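Ticket: Cup station, tray line B — cups set down off center
Site: Braterska, staff canteen back kitchen
Equipment: two-arm bench, Neretti controller
Status: Open, workaround in place
Priority: Normal

Reported by morning shift, April

Since the bench took over cup setting, the tray line gets its saucers with cups already on them. Before that, two of us did it by hand between other jobs. Most of the time the bench is fine. The trouble is that the cup keeps ending up toward the rim of the saucer. When the tray moves, it slides or rattles, and whoever is on the tray end has to stop and straighten it. On the early run we fixed 11 trays out of 90. That is more handling than we were told to expect, and the person doing it is also supposed to be watching the dish return.
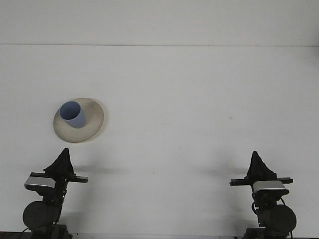
Cup placement is the part we need looked at first. The program is meant to put the cup in the well of the saucer and release it upright. With the light blue cups we get an offset instead, and the offset is usually the same way, so we don't think it is random. The cup is over toward the upper left of the saucer from the camera side, and it looks to be leaning a little that way too. A cup like that counts as a fault on our sheet even if it never falls. Please don't close this as "placed OK" because the controller log says the cycle finished. The log says that every time.

Things already tried on shift:

Restarted the controller from the panel. No change.
Wiped down the table and the gripper fingers. No change.
Swapped to a different stack of saucers, same type. No change.
Ran at reduced speed for 20 cycles. Fewer leaning cups, same offset. Too slow to keep up with breakfast, so we put the speed back.

Not tried: anything in the teach menu. We don't have the login on this shift and were told not to ask the evening shift for theirs.

Reply from support

Thanks for the detail. Two questions. Does the fault follow one arm or both? And is anyone moving the saucer by hand after the arm has started its pick? The saucer position is read once at the start of the cycle. If it gets nudged after that, the arm will go to the old spot.

Reply from morning shift

Right arm for certain. We haven't seen enough from the left to say. On the saucer, yes, people have been nudging them. When a saucer looks crooked to you, you reach over and fix it, that's what we did for years. There is nothing at the station that says not to. We have told everyone on mornings to leave it alone once the cycle light is on, and will report back.

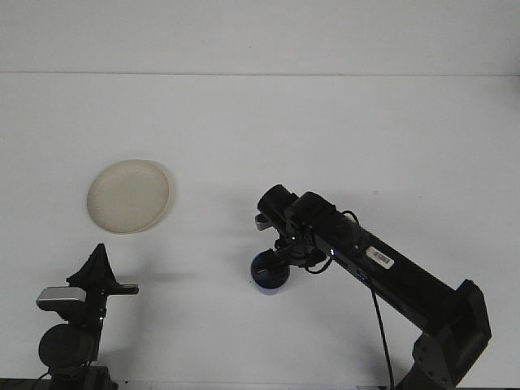

Posted by Munasinghe field support, 10:57 a.m.
Ticket update 4

Right arm checked on site with the line stopped. I stepped the program through by hand, with the gripper holding a cup down at the table and the saucer left clear, and compared the taught points against the current ones. The release point had been taught with the older Briruvura saucer, which has a smaller well. The new plate was added to the list but the release point was never taught again. That accounts for the steady offset. The nudging accounts for the worse ones.

The lean is a separate matter. The gripper opens before the cup is fully down. I have added a short wait before release. It costs a little time per cup, and the line should still keep up with breakfast.

Changes made: release point retaught for the right arm, wait added, old saucer removed from the list. Left arm not touched yet.

For the shift: please keep hands off the saucer while a cycle is running. If one looks wrong, press hold, fix it, then press resume. Hold does not log as a stoppage against the shift — I was asked about this twice, so I am putting it in writing.

Reply from morning shift

Ran 57 trays after the change, one to straighten. Good so far. Two requests before this is closed. We would like the teach login for one named person per shift, with training, so we aren't waiting on a visit when the saucers change again. And the tray end job should be written up as it is now, because the sheet on the wall still describes setting cups by hand.

Support: login request passed to the site manager. Left arm booked for the next visit. Ticket stays open until then.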